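Review: the Stastley clear wall panel, after one winter and most of a spring

Posted 25th June

There is a category of household product that exists because someone looked at a wall and thought it needed protecting. I used to feel superior to these people. Then I put a coat hook by the back door, on the strip of pale wood-look paneling the previous owners left us, and within one season the area under it had developed a gray bloom at shoulder height that no amount of wiping would shift. So in February I bought the Stastley clear wall panel, the medium, and I have now lived with it long enough to have opinions.

What you get for your 18 dollars is a sheet of clear plastic. I want to be fair to Stastley, so I'll add that you also get a small bag of screws, a folded sheet of instructions in a type size meant for falcons, and a great deal of protective film. The film is on both sides. It comes off in one satisfying pull on the front and in 70 tiny humiliations on the back, where it had bonded with the plastic on what I can only call a spiritual level. I used a hair dryer on low, as recommended on the instruction sheet in a footnote I read afterward.

With the film off, the panel is very clear indeed. I put it down on the kitchen counter to go and find a screwdriver and then spent a while looking for the panel. It has no tint that I can see and it doesn't turn the wood behind it green or blue, something I can't say for the Fullis version my sister-in-law has in her laundry room, where the wall now looks as if it's being kept in an aquarium. If you've paid extra for a nice surface and you'd like to go on looking at it, this is the main thing you're buying, and the Stastley does it well.

Now the mounting. The panel has a little tab on the top edge with a hole in it, so that in theory you can hang the whole business from a single nail like a calendar. I tried this first, being lazy. It hangs, and it also swings. Every time the back door shut, the panel gave a soft clack against the wall, as though commenting. I lasted nine days before I got the drill out and used the other holes, the ones in the body of the sheet, with the screws from the bag.

The screws from the bag are bad. They're soft, the heads strip if you look at them sternly, and the finish is a yellowish brass that goes with nothing in my house or, I suspect, anyone's. I replaced them with flat-bottomed steel ones from the hardware store in Grerville and put a thin nylon washer under each. Do the same. The instructions tell you to tighten "firmly," and I would tell you to stop well before that. Clear plastic doesn't care for being squeezed at one point, and a crack running out of a screw hole is a poor return on an afternoon's work. Snug is plenty. If the washer starts to look unhappy, back off a quarter turn.

About those holes. They aren't placed symmetrically, and I spent some time turning the panel over and around, trying to find the orientation in which they were. There isn't one. The instructions show a drawing with the tab at the top and leave you to your thoughts. My advice is to hold the panel where you want it, mark through the holes with a soft pencil, take it down, and drill where the marks are. Do not measure anything. I measured, got 141 millimeters twice and something else the third time, and drilled a hole that is now hidden behind a small framed print of a lighthouse.

Daily life with it is uneventful, and that's what I was after. Damp coats hit the plastic and the wall behind stays as it was. Wiping it down takes a soft cloth and a drop of dish soap. Don't use glass cleaner, and don't use the green side of the sponge, a lesson I learned in the lower left corner and will go on learning every time the sun is out. It does scratch. The scratches are fine and you have to stand at an angle to see them, but I stand at that angle whenever I take my boots off, so I've gotten to know them well. 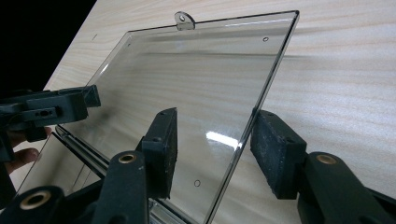 Does the panel reflect a lot of light once it's up?
It's a glossy surface and it will pick up a lamp or a window, so expect a bright patch somewhere on it at certain times of day. Opposite a big window I'd think twice; in a hallway you'll stop seeing it in a week.

Stastley does a matte one, called the La, and I'm told it hides both glare and scratches. It also costs more and gives the wall a foggy look that I didn't like in the store. I suppose it depends on how you feel about the wall. If the wall is nothing special, get the La and let it be foggy. If you like your wood grain, or have been told by another member of the household that you like it, get the clear one and put up with the shine.

A few smaller complaints. The edges are cleanly cut on mine but sharper than I'd want at toddler height, and I went over the bottom corners with fine sandpaper, which left them slightly cloudy and much friendlier. Dust gets in behind the panel, and because you can see straight through it, you can see the dust too. I've had it off the wall once to clean the back. It took ten minutes and a good deal of static; the panel came down clean and immediately collected every dog hair in the hall before I could get it back up. Wipe it with a barely damp cloth right before you hang it and work quickly.

The tab, once you've screwed the thing on properly, has no job. It just sits up there at the top with its hole. I thought about sawing it off and then hung the dog leash from it, on a little S-hook. The leash is light and so far the tab has taken it without complaint. I wouldn't hang the dog.

I've also been asked whether it would work behind a stove. The packaging says no, and I'd go with the packaging.

Would I buy it again? I have, a smaller one, for the spot beside the light switch where the hand marks were. That one went up in a quarter of the time, with my own screws, and is level to within what I'm prepared to call level.

Clarity: excellent
Mounting holes: there are some
Supplied screws: throw them away
Film removal: have a hair dryer and an empty house
Overall: four out of five, and it would be higher if the film came off the back like it does off the front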